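Mahlangu Press Notes: read me first

Hello! I put this collection together because I kept losing track of who had moved where in the games business, and my bookmarks folder had become a disgrace. It holds 2000 short company announcements, nearly all of them hirings, promotions and office moves at publishers and hardware makers (plus a few toy firms that wandered in and were allowed to stay).

What you get

One plain text file per announcement, and a table called notes.csv with the company, job title, month and a topic tag. There are 18 tags. "Appointment" is by far the biggest, and "other" is messier than I'd like, sorry!

Where it came from

I copied the text by hand from the press pages of Zidmont, Garel and Plasier, then added 300 older notices from my own email archive. Those have odd line breaks. I fixed the worst ones and left the rest.

Things to watch for

Job titles are exactly as printed, so "VP" and "vice president" are both in there. Garel reissued 8 of its notices with small corrections in October, and I kept both versions.

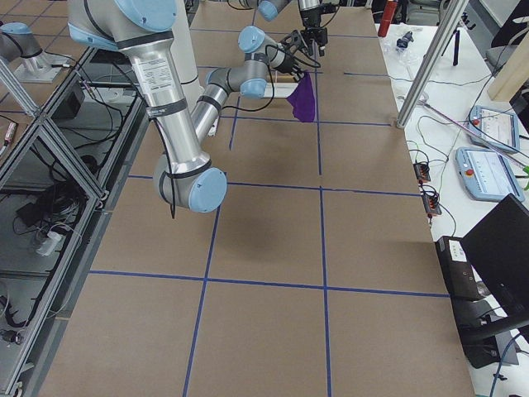
Two robot arms at a table covered in brown cardboard.

Using it

Do what you like with the table and my tags. The announcements themselves belong to the companies, so check with them before reprinting any in full. If you spot a wrong tag, open an issue and give me the file name. I usually go through them on a Monday.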